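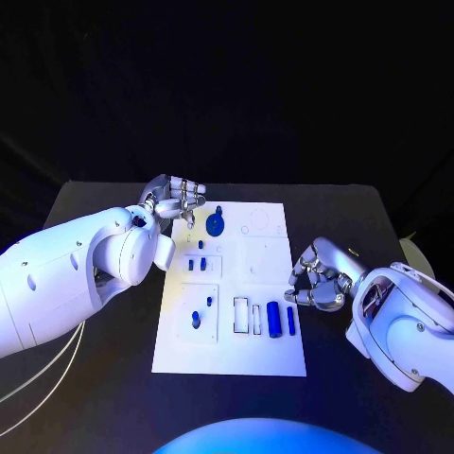 White board on the dark table.

Re: [rutemlow-hall] Tables, and the October swap day

Quick one before work, sorry for the spelling.

Someone wrote on Wednesday:

> Can we please settle the tables. The old trestles are a hazard, one
> pinched my thumb again at the last swap. Dillell have a fold-down
> type on special and I'd be happy to pick them up in the ute if
> we can agree on a number. Also are we charging stallholders this
> time or is it gold coin at the door like last year? I've had three
> people ask and I didn't know what to say.

Tables first. Had a look at the Dillell ones. Fine, light, but the legs flex if you lean on them and half our stallholders bring cast iron pans and boxes of books. Wiegand do a heavier one, dearer, but the top doesn't bow. Quote came back at $1,574 for the lot with delivery to Rutemlow. That's eleven tables. We had 2,000 put aside from the plant sale so there's enough, just, and a bit over for trolley wheels.

My vote is Wiegand. Happy to be outvoted. Please say so by replying here and not to me seperately, I lost two emails that way last time.

The trestles — keep four of the good ones for outside. Rest can go. The school down the road asked for a couple for their art room, so them first, then the tip. Bolts are missing on at least one so check before anyone puts an urn on it.

Stall fees. Last year was gold coin and we didn't cover the hall hire. I'd say a flat fee for stallholders and free at the door. People grumble about paying to get in but a stallholder who's sold a pram doesn't mind. Kids' stalls free, same as always.

Bookings so far: 53 on the list but that's counting everyone who said maybe. Need a proper yes. If you have a spot from last year and want the same one, tell me now, I can't hold the ones by the kitchen forever. Those always go first, no idea why, it's boiling in there once the ovens are on.

Other bits:

Parking. Not on the oval. The grass hasn't come back from winter and the cricket people were very polite about it, which was worse.

Power. Prokomer are doing the tag and test the week before. Any lead or lamp you want to plug in, leave it in the tub inside the side door with your name on masking tape. No tag, no plug. That includes the sandwich press.

Unsold stuff. Take it home with you. We got left with a treadmill last year and it took four of us to shift it.

Cakes. Labels please, nuts and eggs at a minimum. I'll print a sheet and leave a stack on the servery.

Set up from 6.30 am, doors at 8, pack down at noon. Need a few more hands for the pack down, everyone's keen in the morning and then the place empties at five to twelve. If you've got a trailer even better.

Might have forgotten something about the raffle. Will send again tonight if so.

Comments

Wiegand for me too. We used them at the bowls club and they've held up well. Bit heavy for one person though, you'll want a pair to each table.

Same spot as last year please, by the kitchen, I like the heat. Books and jigsaws.

Is the treadmill still going? My brother's after one.

Can do pack down, have trailer. Can't do before 10.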